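量词笔记:一条、一根、一张

2019年8月16日

上次写了关于“了”的文章以后,有两位读者来信,说希望我写一写量词。我犹豫了很久。我的汉语是成年以后才学的,写这种题目,好像一个刚学会游泳的人去介绍大海。但是我的笔记本里关于量词的部分已经很厚了,不整理的话,我自己也找不到东西。所以今天就整理一部分。如果有写错的地方,请在下面留言告诉我,我会改正。

先说我住的地方。我住在Ridstead,一个不大的城市,会说汉语的人很少。我的汉语课在Mudgway,坐火车要70分钟。课在晚上,所以去的时候我在车上做作业,回来的时候我在车上睡觉。有一年十二月,火车因为下雪停在半路,我没有带别的书,只有一本量词小词典。我从第一页开始读,读到“把”的时候火车还没有动。我对量词的兴趣就是从那个晚上开始的。

我的母语里也有类似的词,比如“一杯水”“一片面包”里的杯和片,我们也这样说。所以刚开始我以为量词很容易。水没有形状,需要杯子,这个道理我明白。可是桌子有形状,为什么还要说“一张桌子”?我问老师,老师说,因为桌子有一个平的面。我又问,那么地板也有平的面,为什么不说“一张地板”?老师想了一会儿,说地板是一块一块的。我把这句话写在本子上,在旁边画了一个问号。那个问号现在还在。

一条

“条”大概是我最喜欢的量词。书上说,“条”用于细长的东西。一条河,一条路,一条裤子,一条鱼,一条蛇,一条围巾,都合理。然后就出现了一条狗。我认识的狗里面,有的很长,有的几乎是圆的。但是圆的狗也可以说一条。我后来在一篇文章里读到,这也许和狗的身体、尾巴有关系,也有人认为只是习惯。我不是专家,不敢判断。现在我自己一般说“一只狗”,这样比较安全,但是听到别人说“一条狗”,我会觉得那条狗很有性格。

还有一条新闻,一条消息,一条意见,一条命。新闻为什么是长的?我的解释是,以前字写在竹子做的窄片上面,一句话就是一长条。这个解释是我自己想的,没有查过资料,请不要在考试里使用。“一条命”我没有解释。有时候我想,命大概像一条路,可是这样想下去就变成写诗了。

在中文网上看论坛的时候,我还学到了“三条建议”“第一条”“这条我同意”。这里的条很方便,后面的名词甚至可以不要。我以前写邮件总是写“我有三个建议”,这也没有错,但是改成“三条”以后,我觉得自己的邮件马上像样了一点儿。

一根

“根”也用于细长的东西,所以问题来了。什么时候用条,什么时候用根?

我的笔记是这样写的:根比较细,比较硬,或者有一个明显的头。一根筷子,一根火柴,一根针,一根香蕉,一根柱子。柱子不细,但是硬。头发很软,可是也说一根头发,因为头发有根。面条很软,说一根面条;黄瓜可以说一根,也可以说一条,这要看你在哪里买黄瓜。绳子也是两个都可以。

我问过班上的一位同学,她的妈妈说汉语,她从小就听。她说她从来没有想过这个问题,想了以后反而不会说了。她试着说“一根绳子,一条绳子,一根绳子”,说到最后她认为两个都很奇怪。我觉得很对不起她。

电线也属于这一类。一根电线,一条电线,我都见过。我的感觉是,拿在手里的、看得见两头的,说一根;在街上从这边拉到那边的,说一条。这个感觉在我试过的句子里大部分时候没有被老师划红线。如果是充电用的,很多人干脆说“那根线”,有“那”和“线”就够了。

顺便说,“一根烟”和“一支烟”也都可以。我不抽烟,所以这一条我没有认真研究。

一张

张的意思本来是打开,这是我查到的,字的左边是一个“弓”。弓拉开是张,嘴打开也是张,所以一张弓,一张嘴。知道这个以后,我很高兴,在火车上差一点儿坐过站。

纸可以打开,所以一张纸。地图、照片、票、画、报纸,跟着纸走。桌子和床,因为有平的面。脸也是一张脸,脸的平面我觉得不够平,但是大家都这样说。沙发有时候是一张沙发,有时候是一个沙发,家具店里还有“一套沙发”和“一组沙发”。椅子用“把”,因为可以用手抓住椅背。但是有些地方也说“一张椅子”。我在Unodport的中国超市里听见收银的人说“那张凳子不要坐,坏的”,我没有坐,站在旁边把“那张凳子”记下来了。

Unodport这家超市对我的帮助很大。它在港口旁边,从我家去很不方便,不过一个季度我总要去一次,买醋、干蘑菇和豆腐皮。那里的价签都是手写的,量词写得很清楚:一袋,一盒,一捆,一把,一板。“一板鸡蛋”我是在那里第一次看见的。葱是一把,大葱是一根,蒜可以是一头,也可以是一瓣。我曾经按照菜谱放了两头蒜,菜谱要的是两瓣。那个菜我吃了很久,家里的窗户也开了很久。从那以后我认为量词是一个严肃的问题。

只、头、匹

动物的量词,书上都有表,我只写几点自己的体会。

只最普通,猫、鸟、兔子、老虎都可以。头用于牛、猪、羊,还有大象。马是一匹,布也是一匹,狼也可以是一匹。我不明白马和布有什么共同的地方。字典说,匹本来和布的长度有关系,后来也用于马。我读了三遍,还是只能背下来。

“只”的另外一个用法是成对的东西里面的一个:一只手,一只眼睛,一只鞋。两只鞋就是一双鞋,但是两只眼睛是一双眼睛,也可以是一对眼睛。剪刀在我的母语里是复数,是“一双”,在汉语里是一把,因为用手拿。裤子在我的母语里也是复数,汉语里是一条。第一次听说的时候,我觉得汉语在这个地方比我的母语清楚得多,一条裤子当然只有一条。

关于“个”

很多人告诉我,不知道用什么的时候就用“个”。这个建议是对的,我也一直在用。点菜的时候后面有人排队,没有时间想那么多。可是用得太多,句子听起来就像没有放盐。老师在我的作文上常常写一个小字“个?”,有一次一页里有好几处。

我也发现,中国人自己说话的时候,“个”比书上多。“吃个饭”“洗个澡”“睡个好觉”,这里的个好像不是在数什么东西,它只是让动作变得轻松。“我们去吃饭”和“我们去吃个饭”,第二句更像朋友说的话。可是“我们去开个刀”,我就不知道能不能说了,开刀好像不应该那么轻松。有知道的读者请告诉我。

我的方法

有读者问我怎么背。我没有好办法,只有一个慢办法。我在家里走一圈,看见什么就说什么:一扇门,一面镜子,一盏灯,一口锅,一幅画,一床被子。不知道的就贴一张小纸条,晚上查完了再拿下来。客人来的时候,冰箱上还贴着“台?”。冰箱是一台,没有错。

后来我把这个办法也用在照片上。手机和电脑里有很多旧照片,随便打开一张,给里面的东西一个一个找量词。风景照片最难,云可以是一朵,也可以是一片,雾我就只会说“一层”或者“一团”。东西的零件也很难。我们平时说“一台机器”,可是机器上面的小东西,有的是一块,有的是一根,有的我只能说“那个”。

笔记本用的是Ovavton牌的,纸有一点儿薄,钢笔写了会透到后面。所以我一页只写一面,这样量词部分才显得那么厚。下一本我想换一个牌子。

下一篇我想写动量词,就是“次、遍、趟、顿、下”这些。“去一次”和“去一趟”的分别,我已经收集了不少句子,但是还没有理解。“一顿饭”和“一顿骂”为什么用同一个词,我也想写一写。请给我一些时间,汉语课放假以后我会写得快一点儿。

最后留一个小练习,请给照片里的黑线选一个量词,我选的是“根”。
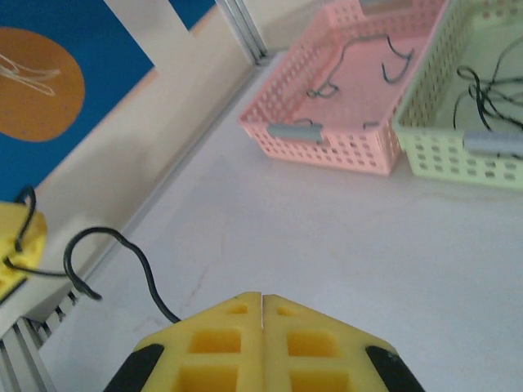
一根黑色的线,弯弯的,像字母S。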